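# Jurnier craft room – progress report, Aug 8, 2019
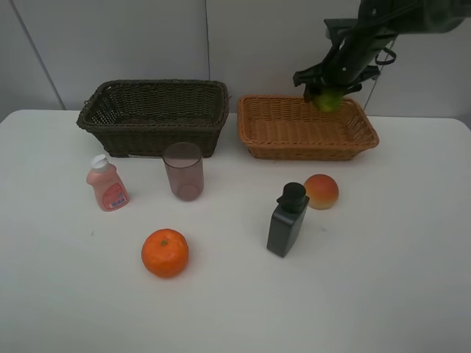
*Two wicker baskets, one dark brown and one lighter, side by side at the back of a white table.*

Hello all, and sorry this is a few days behind the date in the grant letter. I wanted the June figures properly added up before I wrote anything, and the June figures were in two notebooks and a biscuit tin. They're done now, and I've put the money near the end so you can skip straight to it if that's what you need.

First, the basketry course. When I applied I said we'd run one beginners' course in willow and cane and see who came. We had 10 places and they went quickly, mostly to people who'd seen the card in the window of the Druta bakery (I spent a whole evening on the poster for the library and I don't think it brought in a soul!). Six people stayed to the end. I was gutted at first, but three of the four who left did so in the same fortnight, when the bus from Druta changed its times and the last one home started going before we'd finished. The fourth didn't get on with willow at all and has moved across to the mending table, where she seems very happy.

I've shifted the start time forward by half an hour so that people can catch the earlier bus. It does mean anyone who works till late will miss the first bit, and I haven't got an answer to that yet. I did ask whether we could have the room for longer, but there's a choir in straight after us and they've been there far longer than we have.

The course itself went slower than I'd planned. I'd written "finished basket by week four" in the application and that was wildly hopeful. Bases took two full sessions, and then the siding took three, with a lot of undoing. Round bases were the sensible thing to begin with and I wish I'd stuck to them, but half the group wanted something square to go on a shelf, so we tried a frame base and got through a heap of rods. Borders were the hard part. A rolled border looks simple when somebody else is doing it, and then you get to the last few rods with nowhere to tuck them and everyone goes very quiet.

Still, each of the six went home with at least one basket they'd made from start to finish, and two of them have been making more at home. One has made a log basket that I'd have been pleased with myself after a few years at it. I'm trying not to be jealous.

Materials next. The willow came from Balaskas, as planned, and the quality was lovely, very even and hardly any side shoots. The delivery was less lovely. It arrived as one long bundle that wouldn't go round the bend in the stairs, so we had to take it apart in the car park and carry it up in armfuls. Next time I'll ask for the shorter lengths. The cane was from Nunico and I've got mixed feelings about it. The thicker stuff was fine, but a fair bit of the thin cane was brittle and snapped even after a good long soak. They've sent a replacement coil without any fuss, and I've kept the bad lot for plant ties.

Soaking is still our biggest headache. The willow needs days in water and we've only got the one trough, out by the bins, and it isn't long enough, so the ends stick out and stay dry. I've been going in the night before with a watering can and some wet towels. It works, just about, but it's no way to carry on through a second course. A proper soaking tank is the main thing I'd like to spend the rest of the money on, if you're happy with that – I know it was down as "small tools" in the budget, so please tell me if I need to fill in a change form.

The tools we did buy have been well used. Bodkins, side cutters, a couple of rapping irons and a stack of lap boards. One bodkin has gone missing and I'm fairly sure it's inside somebody's basket.

Now the money. The grant was 2,061 in total and 700 of that is still in the account. The willow cost more than I'd allowed for once carriage was added, and the tools cost a bit less. Room hire was exactly as quoted. I haven't claimed for my own petrol and don't plan to. All the receipts are in the folder and I can scan them or drop them off, whichever is easier for you.

As for what comes next, I'd like to run the beginners' course again in the autumn, with round bases only, and have a drop-in table beside it for the people who've already done one. They've asked for it more than once, and they'd be useful to have nearby when the beginners get to borders. The mending table wants to learn chair seating as well, which is a different job altogether, and I've said I'll look into it once the tank is sorted.

There's also the question of the Druta show. We've been offered a stall and I haven't said yes. The group are keen to show what they've made, but a few of them don't want to sell anything, and the stall fee only makes sense if we sell. I might ask whether we can just have a corner of somebody else's.

I'll need to know about the tank before I put in the next order with Balaskas, as they get busy once the new crop is in. A quick yes or no by email would do me fine. The room's booked for the autumn either way.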